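工单:Dranura 双臂台 / 咖啡任务采集,成功率突然掉
状态:处理中
优先级:高
提交人:Sunee Rungrueang
模块:Cesley 采集端、Rezende 回放校验

问题描述

任务是“舀咖啡豆到杯子”,左臂拿勺,右臂扶杯把。目标 200 条合格示范。上午一直顺,换班以后开始出废条,Rezende 校验报 grasp_mismatch,全是右手。操作员那边感觉不到异常,遥操画面看着抓上了,回放时手指闭合的位置跟杯把对不上。

目前被打回 18 条。先别删!原始数据留着,我要对时间戳。

环境

双臂都是平行夹爪,头部视角一路,腕部视角两路。
Cesley 采集端,December 那版配置,没升级过。
标定文件:换班前后同一份(md5 对过,一样)。
桌面白色,背景灰墙,灯没动。

已经试过的

重启采集端。没用。
重启右臂控制器。前几条好了,然后又来。
换操作员。一样。
换左手扶杯、右手拿勺。左手扶杯没报错,但这样跟任务定义不符,录的不算数,已打标 exclude。
怀疑过玻璃杯反光影响视觉,把豆子杯拿走单独测右手抓杯把,还是报错。所以跟玻璃没关系,至少不是主因。

复位状态核对

每条开始前按同一个初始布局摆。左上玻璃杯装豆,半杯左右;它下面是玻璃小碟,粉柄勺子斜搭在碟上,勺头在碟里;右边蓝灰色马克杯,空的,杯把朝右下。右爪张开停在杯把旁边,左爪在画面左边缘露个头就行。

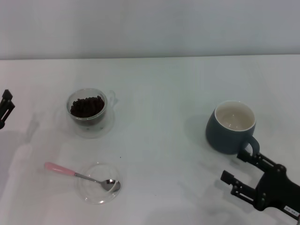 步骤 1 核对杯把朝向

布局手册写的是杯把朝右下,但是没写角度。上午那班习惯把杯把摆得更朝自己一点,下午摆得更靠外。问了两班的人,都说“按手册摆的”。确实都没违反手册……手册的锅。

处理:桌下面垫一张定位纸不现实(会进画面),改成用叠加图。Cesley 里打开 overlay,透明度调到能看清杯把轮廓,对齐再按开始。

结果:报错少了,没有归零。继续查。

步骤 2 查夹爪开度

右爪指令值张到最大,读回来的值比指令小一点。左爪没有这个差。差值不大,人眼看不出,但校验阈值卡得严,刚好在边上来回跳,所以时好时坏。

拆右爪指根看了一下,有颗固定螺丝松了,手指板能晃。拧紧,重新跑零位。

结果:指令和读数对上了。连录 5 条全过。

步骤 3 查时间戳

头部相机和右爪关节流有偏移。换班时有人重启过采集主机,时钟同步服务没自动起来,之前的启动脚本里漏了这一行。手动拉起以后偏移消失。

这个跟步骤 2 是两个问题叠一起了,所以前面怎么单独试都解释不通。重启控制器后前几条变好,估计是零位重跑带来的,没有验证,先记着。

对已录数据的影响

上午的:时间戳正常,开度正常,保留。
下午到拧螺丝之前的:动作本身没坏,但状态读数不可信。暂时标 hold,不进训练集。
Rezende 那边能不能按偏移量把关节流平移回来再验一遍?偏移如果是常数就能救,如果漂的就算了。等回复。

注意打回的条目别混到“失败示范”里去。我们另外有一类故意留的失败样本(勺子滑掉、豆子撒桌上),那是给模型学恢复动作的,标签叫 recovery。这次的是设备问题,标签用 hw_fault。上次在 Costen 项目里混过一回,清了两天才清干净,不想再来。

给下一班的话

1. 开录前看时钟同步状态,绿的才录。红的叫我,别自己重启主机。
2. overlay 必开。杯把、勺柄、碟子三个都要对齐,不是只看杯子。
3. 桌面擦一下,豆渣会留小黑点,擦完再摆。
4. 每录完一组,右爪空张空合 2 次,看读数回不回得来。回不来就停。
5. 勺子不要每条都摆得一模一样,柄的方向在手册允许范围里可以变,这个是要多样性的。杯把暂时锁死,等问题关了再放开。
6. 豆子倒回去的时候慢点,撒到碟子里的捡干净再开始下一条。

待办

启动脚本补时钟同步那一行 —— Sunee,今天
布局手册加杯把角度 + 参考图 —— 还没人认领
右爪螺丝上螺纹胶,左爪顺便也检查 —— 硬件组
hold 数据平移复验 —— Rezende 侧
校验阈值是不是太严,单独开一张单讨论,别在这里吵

更新 16:40
脚本改好了,主机重启测过,同步服务能自己起来。右臂继续录,暂时没新的 grasp_mismatch。螺纹胶没到货,先用记号笔在螺丝上划了线,每组看一眼线有没有错开。

更新 17:25
Rezende 回了,说偏移看起来是常数,但前面那几条样本太短不敢确定,要原始 log。已经传到共享盘,目录名写错了一个字母(drnaura),懒得改,直接按这个找。

单子先不关,等复验结果出来在改状态。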